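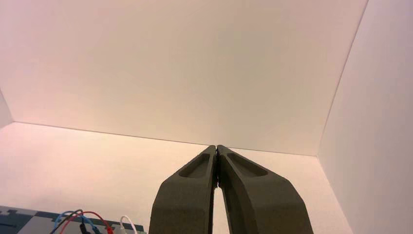

Section 2: Setting up the white enclosure

This section covers putting together the Villmont panel enclosure, placing it on a table and getting it ready for use. It applies to the open-fronted model with a back panel, two side panels and a base. If you have the model with a lid, read this section first and then go to Section 3.

2.1 Before you start

Choose the table before you open the carton. The enclosure is light enough for one person to lift once built, but it is awkward to carry through a doorway and the corners mark easily. It is better to build it where it will stay.

The table must be level and at least as deep as the base panel. The base may not overhang at the front or the sides. If your table has a raised lip, lay a flat board inside the lip and build on that.

Check that you have the following:

Back panel (the largest)
Left side panel and right side panel
Base panel
Corner strips, 2
Panel clips, 7
Pons cleaning cloth
Roll of white joint tape

One of the clips is a spare. Keep it in the bag with these instructions.

Note: The panels have a smooth face and a slightly rougher face. The smooth face always goes to the inside. The protective film is on the smooth face only, so if you are not sure which is which, look for the film.

2.2 Handling the panels

1. Wash and dry your hands. Grease from fingers shows up on white more than you would expect, and it shows most on the back panel, where the light falls flat across it.

2. Lift each panel by two opposite edges. Do not carry a panel by one corner.

3. Stand the panels on a folded blanket or a piece of carpet while you work. A hard floor will dent the lower edge, and a dented edge leaves a gap at the seam.

4. Leave the film on for now, apart from a strip along each edge that will be joined. Peel this back by the width of your thumb and fold it over.

Caution: Do not use a knife to start the film. The blade will score the surface and the mark cannot be polished out.

2.3 Building the enclosure

1. Lay the base panel on the table, smooth face up, with the printed arrow on the underside pointing towards the front. Slide it back until it is clear of the front edge of the table.

2. Press one corner strip on to the left edge of the back panel and the other on to the right edge. The strips should click along their whole length. If one end stands proud, take the strip off and start again from that end.

3. Stand the back panel on the rear edge of the base. Hold it upright with one hand and fit three clips along the bottom from behind. Fit the middle clip first, then the two outer ones.

4. Bring the right side panel up to the corner strip. Tilt it outwards a little, feed the edge into the strip from the top, then swing it in until it meets the base. Fit one clip at the bottom and one near the front.

5. Look along the inside corner from top to bottom. It should be a single clean line. If you see a dark gap opening towards the top, the side panel has not gone fully into the strip. Press it home with the flat of your hand – do not knock it with a mallet.

6. Repeat step 4 for the left side panel. This side takes one clip only, at the bottom.

7. Check the seam between the back panel and the base. It should run straight from one side to the other and you should not be able to slide a piece of paper into it.

Note: When you look at the enclosure from an angle, the seam will appear to slope and the corners will run diagonally. Judge whether it is straight by sighting along it from one end.

2.4 Squaring up

The enclosure will hold itself up at this stage but it may not be square. Measure from the top left corner at the back to the bottom right corner, then from the top right to the bottom left. The two measurements should match. If they do not, loosen the outer clips on the back panel, push gently on the top of the longer diagonal and tighten again.

If the table is not level, the enclosure will lean and the clips on one side will slacken over a few weeks. Pack under the table legs. Do not pack under the base panel, as this puts a bend in it.

2.5 Taping the seams

Taping is optional. It stops dust and crumbs from getting under the back panel, and it makes the seam less noticeable. Leave it until you are satisfied that everything is square, because the tape cannot be lifted and used again.

1. Wipe both sides of the seam with the dry Pons cloth.

2. Cut the tape slightly too long. Fold it lengthways, sticky side out, to make a crease down the middle.

3. Set the crease into the seam at one end and press along it slowly with a fingertip. Work in one direction only.

4. Trim the ends with scissors before pressing them down.

Do not tape the two upright corners. The side panels have to come out of the strips if the enclosure is ever moved.

2.6 Removing the film

Peel the film from the back panel first, then the sides, then the base. Pull it back low and close to the surface. If it has been in a cold store, let the panels stand in a warm room overnight beforehand, or the film will tear into strips.

White panels pick up the colour of whatever light is in the room. Under a warm bulb they take on a pinkish or beige cast, and a side panel will usually look a shade darker than the back. This is normal. If you need a truer white, change the bulb. Painting the panels will void the guarantee.

2.7 Lighting

A ceiling light set slightly forward of the enclosure gives the most even result. A lamp clamped to a side panel is not recommended. The panel will not carry the weight, and the heat may lift the surface.

If the corners look noticeably darker than the middle, move the light further away. If there is a bright patch in the middle of the back panel, fit a frosted shade.

2.8 Cleaning

Dust the inside with a dry cloth before each use. For marks that do not brush off, use lukewarm water with a drop of washing-up liquid, then wipe again with clean water and dry straight away. Pay attention to the seam, where water tends to sit.

Caution: Do not use scouring cream, bleach or Plutix solvent wipes. They dull the surface in patches.

2.9 Spare parts

Single panels, strips and clips can be ordered from Zukach. The part number for the clips is 1906 and the corner strip is 68. State whether you need a left or a right side panel, as they are not interchangeable.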